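Skastthorpe toy drive extends drop-off after slow start

13 February 2023

The winter toy drive run by the Bulel community center in Skastthorpe will stay open two weeks longer than planned, organizers said, after bad roads kept many families at home during the first days of the collection.

Donations can be left at the center's front desk on Mayrhofer Street or at the public library. New and clean used toys are accepted, along with shoe boxes and other small cartons with lids, which the center uses for packing.

Kenneth Abella, who coordinates the drive, said the December collection brought in 200 toys. The current one stood at 59 when the decision to extend was made.

"People kept calling to ask if they had missed it," Abella said. "The side streets weren't plowed, so we gave them more time."

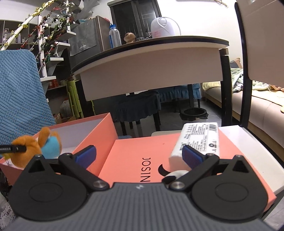
Where the toys go

Most of the donations will be sent to the children's ward at Brendutstead hospital and to two day care centers on the east side of town. The hospital takes only new items in their original packaging. Plush toys that have been used go to the day care centers after washing.

Carola Pfeiffer, director of one of the day care centers, said her staff had asked for soft toys and picture books this time. Puzzles with missing pieces were a problem last year, she said, and a good number had to be thrown out.

The center does not accept toy weapons, car seats or anything that runs on button batteries.
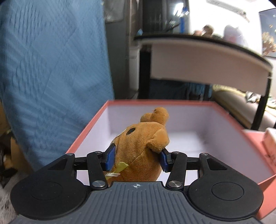
Drivers are also needed for the delivery to Brendutstead. Anyone with a van or a large car can sign up at the front desk and should bring a valid license. Gas costs will be paid back by the center.

The town council is expected to discuss a storage room for the drive at its next meeting. Council member Meinrad Imhof has proposed using the former ticket office at the bus station, which has been vacant since the route to Brendutstead was moved.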